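Robot teaching by demonstration

Robot teaching by demonstration is the practice of giving a robot a task by carrying the machine through it, in place of writing out each motion as program code. The person giving the demonstration may hold the arm and move it directly, or may steer it from a distance with a controller. The motions are recorded together with sensor readings, and the recording is later replayed, edited, or used to train a control policy. The practice is also called programming by demonstration, learning from demonstration, or, where a policy is trained from the recordings, imitation learning.

Background

Early industrial robots were commonly taught with a pendant, a handheld box with keys for each joint. An operator drove the arm to a position, stored it, and moved on to the next. Paint spraying was an early exception. In that trade the path between two points matters as much as the points themselves, and skilled painters led a light arm through the full stroke while the joint angles were stored on tape. Playback reproduced the stroke exactly, including its errors.

Exact playback is suitable where the parts arrive in the same place each time. It fails when they do not. From the 1980s onward, researchers looked for ways to draw a general rule from several demonstrations of the same task, so that the robot could adjust to a part that had been shifted or turned. Statistical models of trajectories came into use first, followed by neural networks that take camera pictures as input and give motion commands as output.

Methods

Hand guiding. In hand guiding, also called kinesthetic teaching, the demonstrator grips the arm near the wrist and moves it. The motors are set to cancel the weight of the arm and otherwise offer little resistance. The demonstrator feels contact with the work directly, which makes the method well suited to insertion, wiping, and polishing. Its main drawback is that the demonstrator's hands and body often enter the view of the cameras. Arms with high gear ratios are difficult to move by hand, and two arms are seldom guided well by one person.

Leader and follower arms. A small arm of the same general layout as the robot is held by the operator, and the robot copies its joint angles. The operator stands clear of the work. Simple leader arms return no force, so contact must be judged by sight. More costly systems drive the leader's joints to pass contact forces back to the hand.

Handheld controllers. The operator moves a tracked controller or a multi-axis mouse, and software converts its motion into motion of the gripper. A clutch button allows the operator to pause, bring the hand back to a comfortable place, and continue. Opening and closing of the gripper are usually assigned to a trigger or a toggle key.

Remote operation over a network. Where the operator is in another building or another city, delay becomes the main limit on speed. Operators tend to adopt a move-and-wait habit as delay grows, and recordings made in this way contain long idle stretches. These are commonly trimmed before training.

Recording and data

A single recorded attempt is called an episode. An episode normally contains joint positions, gripper position, commanded actions, and one or more camera streams, all stamped with a common clock. Errors in the clock are a frequent source of poor results, as a policy trained on pictures that lag the commands learns to act on old information.

Episodes are marked as successful or failed after review. Practice differs on whether failed attempts should be kept. Some groups discard them. Others keep those in which the operator recovers from a mistake, on the grounds that a policy trained only on clean motion has no guidance once it strays from the usual path.

The number of episodes needed depends on the task and on how much the starting conditions vary. In the Ledby study, directed by Kirsten Ouellet, 32 demonstrations were sufficient for placing a peg at a fixed station. The same task with the station moved freely about the table required some 1000. The study also reported that demonstrations from two operators with different habits were harder to learn from than an equal number from either one alone.

Demonstration in simulation

Many demonstrations are now given to a simulated robot. The operator holds the same controller and watches a screen, and the physics engine supplies the motion of the arm and the objects. Simulation allows the starting layout to be reset at once and removes the risk of damage to equipment. It also permits one demonstration to be altered and replayed many times with objects in new positions. The Ometti task suite, assembled by Ravinder Thibodeau, contains 107 such exercises, from lifting a single block to sorting parts with two arms.
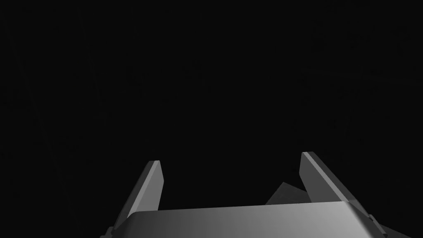

Camera placement is a design choice in simulated work as it is on a physical robot. A fixed camera shows the whole work area but may lose sight of the fingertips at the moment of contact. A camera placed near the gripper keeps both fingers in view, and their separation can be read directly from the picture: a wide gap with nothing held between them marks an open, empty gripper, even when the background is almost entirely black and gives no other cue. Such a view carries little information about the arm's place in the room. For this reason the two kinds of camera are often recorded together, and the joint positions are supplied to the policy alongside the pictures.

Policies trained only in simulation often perform less well on a physical robot. Friction, cable drag, and the flexing of soft parts are difficult to model, and smooth, plain rendered surfaces differ from worn or reflective ones. A common remedy is to vary lighting, surface color, and camera position at random during training. Another is to add a small set of demonstrations from the physical robot.

Operator training and workload

The quality of a demonstration depends on the operator. New operators commonly rotate the wrist more than the task requires, pause before each grasp, and close the gripper before the arm has settled. Training schedules therefore begin with reaching and grasping exercises, whose recordings are not retained. The Yoo protocol sets a rest period between blocks of episodes and requires a second operator to review each block before it is accepted.

Fatigue affects hand guiding sooner than remote control, as the demonstrator supports part of the effort of moving the arm. In remote control the more common complaints are eye strain and stiffness of the shoulder. Armrests and adjustable screens are standard at permanent stations.

Safety

During hand guiding a person is in contact with a powered machine. Speed and force limits are applied, and an enabling switch stops the arm when released. Remote control keeps the operator out of reach but introduces the risk of sudden motion when a connection is restored after a fault. Controllers following the Demine scheme hold the arm at its last position after any loss of signal and require the operator to match that position before motion resumes.

See also

Imitation learning
Kinesthetic teaching
Teach pendant
Telerobotics
Robot end effector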